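Jonby 楼业主代表与住户联席会议纪要

时间:7月27日,晚饭后
地点:一层活动室
记录:轮值记录员(抽签产生,本人未获申诉机会)

一、确认上次纪要

上次会议在2月召开。纪要经宣读后通过,仅改一处:原文“与会者进行了热烈讨论”,有住户认为用词过于客气,改为“与会者进行了讨论”。

二、一层公共储物间的去留

储物间自交楼起便归全体住户使用,也就是说,里面放着全体住户都舍不得扔又不愿放在自己家里的东西。物业方 Pladum 提交书面意见,建议清空后改作快递暂存点,并附报价一份。报价中“前期沟通费”一项,问及内容,答复是“前期沟通”。会议决定暂不认可此项。

支持改建的住户认为,快递如今堆在门厅,进出要侧身,推婴儿车的要先把车抬起来。反对的住户认为,快递搬进储物间以后,门厅很快会堆上别的东西。双方都举了去年的事例,而且举的是同一件事。

三楼住户提出折中办法:储物间分成两半,靠门一半放快递,靠里一半保留柜子,按户登记使用,每季度清一次。另有住户问,“清”是指清点还是清空。会议就此讨论的时间长于本议题其余部分的总和,最后写作“清理”,双方均表示可以接受,各按各的理解。

三、柜子的规格

若采用折中办法,需添置带门的柜子。采购小组看过两家的样品。Rorkitau 的柜子便宜,层板偏薄,放一箱书要看运气。Grajales 的贵一些,双开门,白色,带抽屉,交货期写的是“尽快”。小组倾向后者,理由是柜门能关上,里面有什么大家就不必看见了。

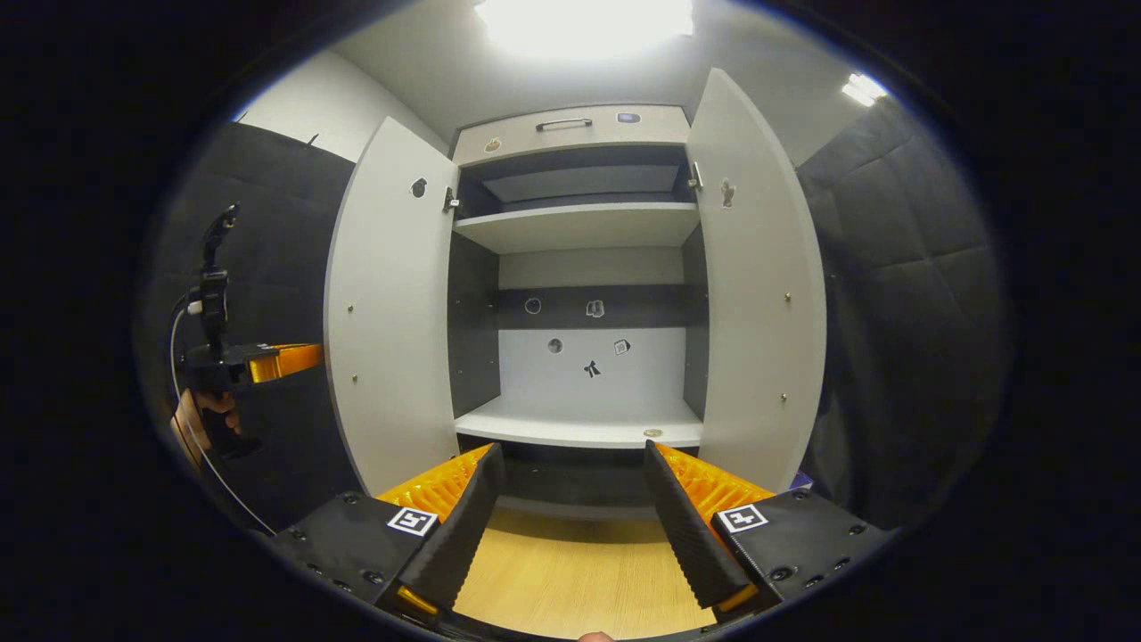
七楼住户来信认为双开门并不合适,走道本来就窄,两扇门同时打开,后面的人只能站着等,不如做推拉门;信中还问,抽屉归谁用,是上面那户还是下面那户,这一点如果现在不写清楚,将来一定要为它再开一次会。与会者认为后一条很有见地。记录员附议。

经讨论:
柜子深度请 Grajales 重新核算,走道净宽不得少于80厘米。
推拉门请其另报一价,不得再以“尽快”作为交货日期。
抽屉列为公用,存放登记簿、胶带和一把剪刀。剪刀须用绳系住,上一把的去向至今没有结论。

四、费用分摊

分摊方案有两种:按户平摊,或按面积分摊。面积小的住户赞成按面积,面积大的住户赞成按户,双方都表示自己是从公平出发。顶层住户表示从不使用储物间,不应出钱;随即有人提到一套放在储物间里的滑雪板。顶层住户撤回意见,并询问滑雪板是否还在。

表决结果:按户平摊,每户70元,不足部分由公共收益补足。未交的住户不分配格位,也不得借用别人的格位“暂放一下”。“暂放”的期限定为3天,自放入之日起算,起算日由放入者本人如实填写。会上有人笑,记录在案。

五、自行车

车棚里无人认领的自行车已贴过告示。告示贴出后,认领者有之,认领错者亦有之。有2辆被不同住户同时认领,现由物业代管,请有关住户带购车凭证前往,没有凭证的,至少说得出车锁密码。

六、其他事项

电梯里的镜子是否更换,因提出人已离席,延至下次。
楼道声控灯过于灵敏一事,物业称已调低。有住户反映现在须跺脚才亮,楼下住户随后反映了跺脚的问题。请物业再调。
活动室的茶叶已用完。有人提议由会议经费列支,获一致通过,为本次会议唯一的全票事项。

七、待办

物业:重做报价,删去或解释“前期沟通费”;张贴清理通知,字要大。
采购小组:向 Grajales 索取推拉门报价及确切交货日期。
各户:在清理之前到储物间认领自己的物品。纸箱上只写“重要”二字的,请补写是谁的重要。

下次会议时间另行通知,由下一位中签者记录。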